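# 빵집 줄에서 펜도 키오코를 만난 이야기

2018-01-20

토요일 아침부터 이런 글을 쓰게 될 줄은 몰랐는데, 아직도 좀 흥분 상태라 일단 적어 둔다. 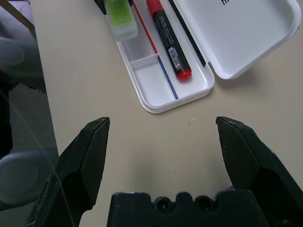
*베이지색 탁자 위에 열어 둔 하얀 필통*

드라마 〈그로스타노〉 얘기를 이 블로그에서 얼마나 했는지는 오래 들르신 분들이 제일 잘 아실 거다. 시즌 1 때는 욕을 더 많이 했고(3화의 그 결혼식 장면, 아직도 용서 못 함), 시즌 2부터 완전히 빠져서 지난 9월에는 동생이랑 이틀 만에 정주행까지 했다. 그 드라마에서 등대지기 누나로 나오는 배우가 펜도 키오코다. 근데 오늘 그 사람이 내 바로 앞에 서 있었다. 동네 빵집 클렐리에 줄에서!

처음엔 전혀 몰랐다. 회색 털모자를 눈썹까지 내려 쓰고, 장바구니를 어깨에 메고, 앞사람이 호두빵을 몇 개 집는지 아주 심각하게 지켜보고 있었다. 나도 호두빵 때문에 간 거라 똑같이 심각했다. 여기 호두빵은 열 시 넘으면 없다. 지난주에도 바로 내 앞에서 끊겨서 식빵만 들고 왔단 말이다.

그러다 그분이 점원한테 "이거 썰어 주실 수 있어요?" 하는데, 목소리를 듣는 순간 등에 소름이 쫙. 그 약간 갈라지는 낮은 목소리를 내가 어떻게 모르나. 시즌 2 마지막 회를 네 번 봤는데.

말을 걸까 말까 진짜 고민했다. 쉬는 날 빵 사러 나온 사람한테 아는 척하는 게 실례 같기도 하고, 또 그냥 보내면 평생 후회할 것 같고. 그런데 내가 고민을 끝내기도 전에 그분이 돌아보더니 먼저 물었다.

"혹시 여기 카드 돼요? 현금을 안 가져와서요."

된다고, 근데 가끔 기계가 말을 안 듣는다고 대답했다. 그 와중에 내 입에서 나온 다음 말이 "등대 잘 봤어요"였다. 등대를 잘 봤다니. 드라마를 잘 봤다고 해야지, 무슨 관광객도 아니고. 그런데 막 웃으면서 "저도 그 등대 좋아해요, 계단은 싫지만요" 하는 거다. 촬영 때 하루 종일 계단을 오르내렸는데 그 계단이 69개란다. 다리에 쥐가 나서 못 쓰게 된 장면도 있다고 했다. 방송에서는 두 번 올라가는 걸로 나오는데!

짧게 몇 마디 더 했다. 우리 동네에는 친구 집에 놀러 온 거고, 내일 돌아간다고. 시즌 3는 어떻게 되냐고 물어보고 싶은 걸 꾹 참았는데, 내 표정이 너무 뻔했는지 "그건 말하면 혼나요" 하고 손을 저었다. 혼난다는 건 뭔가 있다는 뜻 아닌가? 나는 있다고 본다. 취소됐으면 혼날 일도 없지.

사진은 안 찍었다. 찍자고 하면 찍어 줬을 것 같은데, 뒤에 줄도 길었고 그분 손에는 빵 봉지가 두 개나 들려 있었다. 대신 호두빵 하나가 남아서 내가 샀다. 그러니까 나는 펜도 키오코 바로 다음으로 호두빵을 산 사람이다. 이력서에 쓸까 보다.

집에 오자마자 동생한테 전화했더니 처음엔 안 믿었다. 닮은 사람이겠지, 하길래 계단 얘기를 해 줬더니 갑자기 조용해졌다가 "왜 나 안 불렀어?" 하고 화를 낸다. 빵집에서 너희 집까지 버스로 한 시간인데 어떻게 부르냐고. 지금도 삐져 있다. 호두빵 반 개로 합의 보려고 했는데 통화하는 동안 내가 다 먹어 버려서 그것도 실패.

그 김에 오후에는 시즌 2를 또 틀었다. 다시 보니까 5화에서 등대 계단 올라갈 때 숨소리가 진짜다. 연기인 줄 알았더니 그냥 힘든 거였구나. 그리고 메이니르 보언 감독은 왜 꼭 그 장면을 밑에서부터 한 번에 찍는지. 예전 영화 〈셰지〉에서도 배우를 언덕 꼭대기까지 뛰게 하더니 이번엔 계단이다. 나는 보언 감독 작품을 좋아하지만 배우는 못 할 것 같다(시켜 주는 사람도 없지만).

아 그리고 지난번 글에 댓글로 〈그로스타노〉 어디서부터 보면 되냐고 물어보신 분, 저는 시즌 1은 1화랑 마지막 화만 보고 넘어가셔도 된다고 생각해요. 결혼식 장면은 꼭 건너뛰세요. 4화의 생선 시장 부분은 좀 웃기니까 시간 되면 그것도 보시고요. 반대 의견 있으신 분들은 댓글에서 싸워 주세요, 저는 구경할게요.

다음 글에서는 원래 쓰려던 〈카르켄〉 첫 회 감상을 올리겠다. 이건 반쯤 써 놨는데 주인공이 너무 답답해서 쓰다가 자꾸 멈춘다. 일단 내일 아침에 클렐리에부터 한 번 더 가 보고. 순전히 호두빵 때문에.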